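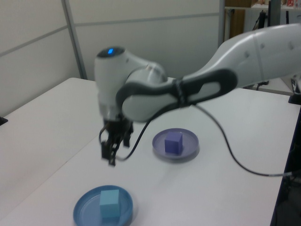 Sep 3, 2019 - posted by Barbosa

So I finally made it to the open day at Wimska, and I'm still kind of buzzing! I figured I'd stay half an hour and grab a free pen. I was there over 2 hours (and got the pen).

The Grollico hall had 19 stations, and of course I parked myself at the one with the white arm and the colored cubes. It's such a simple setup - a purple cube on a lavender plate, a light blue cube on a blue plate, and a two-finger gripper hanging over a white table. I loved it. Bigger machines were banging away across the hall and I kept drifting back to the little cubes.

The woman running it told us they'd done 300 practice rounds the week before, mostly on days when the building was quiet. Somebody's kid asked if it ever gets bored, and she took the question totally seriously, which I thought was sweet. I asked about the blue light on the wrist and then missed half her answer to a loudspeaker announcement about parking. Oh well.

Coffee was fine, the line was not. Go early if they do it again next September, and skip the front lot - take the Jinar Street entrance, there's way more room back there. I still want to write up the conveyor demo, but my notes are a mess, so give me a few days!

Contact | © 2019 Barbosa | Back to top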